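GRELTENT

Studio/Run Time: Nwachukwu Pictures, 94 mins. Out in April, on 20 screens, which is about 400 fewer than it deserves.

Small film, big coat. That was my note on the way out and I'm sticking with it. More below, deadline permitting.
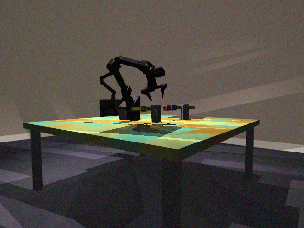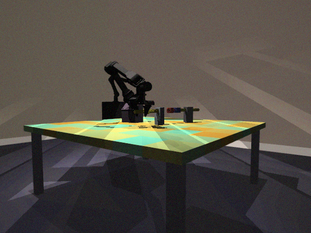
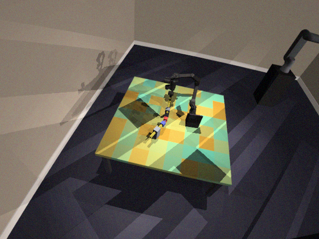
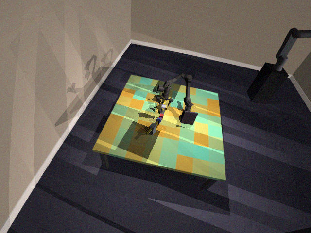 Greltent is a family drama set over one wet week in Ustness, a harbour town with a closed cinema and a chip shop that does most of the plot. Two sisters come home to sell their late father's boat. They don't sell it. That's the story, more or less, and for the first half hour I worried it was all there was. Then the dinner. Eleven minutes, one room, everyone talking over everyone, and you realise how carefully the thing has been lit — cold blue at the window, a mean little bulb over the sink, and faces dropping in and out of it. Most low-budget films light a table flat and hope. Look at the tabletops in the four pictures further up, yellow and orange and teal in patches, and the paler streaks of light that cross the last two of them. Light on a table can do a lot of work. In Greltent it does nearly as much as the script, and the script is good.

The older sister is the better part. She gets the boat, the temper and the only joke that made my whole row laugh. The younger one mostly stands in doorways. It pays off, but late, and a braver edit would of lost two of those doorways and the scene with the dog.

Sound is a mixed bag. Gulls, engines, lovely. The score, less so — a piano that turns up whenever someone picks up a mug.

It played the Ponach festival to a full house, 1,018 seats, and got a long silence before the clapping. Good silence, I think. The second showing was in the big hall, 1,806 seats, and I'm told it felt lost in there. Believable. It wants a small room and a slightly broken heater.

The ending I won't spoil. Rain, obviously. A phone call we only hear half of. I wanted one more minute and didnt get it, and by the bus stop I'd decided that was right.

See it in the first week, it won't get a third.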